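Udunmont Community Help > Arms and grippers

Simulated arm slips on small objects and then won't stop closing
Posted by kestrel_bench, Sat 14 March

Print this page | E-mail this page

I have a Franka arm set up in simulation next to a sofa, and the job is to pick small items off the seat. I've run 419 attempts with the same controller, and 234 of them ended in the same fault. The fingers come down next to the object, start to close, and the object slides out sideways or sinks a little way into the seat. The gripper then carries on pushing inwards at full force. After that the arm reports a contact error and freezes where it is, with the fingers still loaded.

The items are a bunny figurine, a plaid pillow and a small cabinet with a pointed roof.

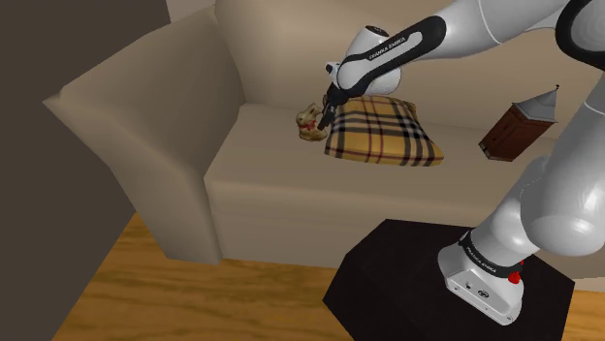

The pillow is the least trouble. The bunny is the worst, and I get the fault with it even when the approach looks clean in the log. I have tried raising the friction on the fingers and it made little difference. Slowing the approach helped a bit but doubled the length of a run.

I would normally live with it, but the same controller is meant to go on a real arm in October and I don't want it holding full force after a failed grasp. Is this a physics setting or is my gripper code wrong? I'm using the Givano planner with the default contact settings.

Posted by Doležal

You have two faults, and I would deal with them separately.

The slipping is most likely the collision shapes. If they were made automatically, anything lumpy gets wrapped in a simple hull and the fingers touch the hull well before they touch what you see on screen. The contact point is then on a slope and the object gets squeezed out. Turn on the collision view and compare it with the visible mesh. Rounded things need a finer breakdown than boxes do. Check the seat as well. If the sofa has a coarse hull, objects may be starting the run slightly inside it, and the solver will push them out as soon as anything else touches them.

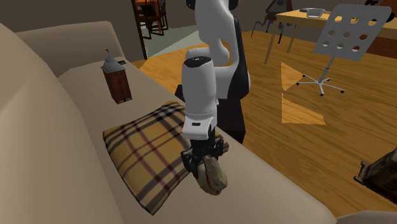
Gripper low over the seat, with a rounded beige-brown object below the fingers and the pillow to the left.

The force fault is in your code. You are probably sending a close command with a target width of zero and no time limit. When the object has gone there is nothing to stop the fingers, so they keep going until they meet each other or something else. Set a force limit that suits the item, and check the finger width after the close. If it is below the smallest width you expect, treat the grasp as failed, open the fingers, lift clear and stop. Put a timeout on it too. I use 2 seconds.

Also look at what happens on a contact error. Freezing in place is a poor choice if the fingers are still loaded. Drop the grip command to zero force first and then hold position. Do be careful with that if the arm is already carrying something, as it will let go. You need a separate case for it.

Don't move to the real arm until the failed-grasp case has been tested on purpose. Take the object away, run the close, and check that it backs off every time. I'd want 30 of those in a row without a fault. The first ones on the real arm should be at low speed with someone at the stop button.

Posted by mossgate

Try a smaller time step. Fixed mine.

Posted by pell_r

Smaller time step does reduce the sinking but it won't fix the force problem, so do what Doležal says first. If you are on an older Kestodus build, check that the force limit is being read at all. In my setup the value was in the wrong section of the config file and was ignored with no warning. I only found it by printing the limit at start-up.

Contact us | Copyright Udunmont Community Help | Back to top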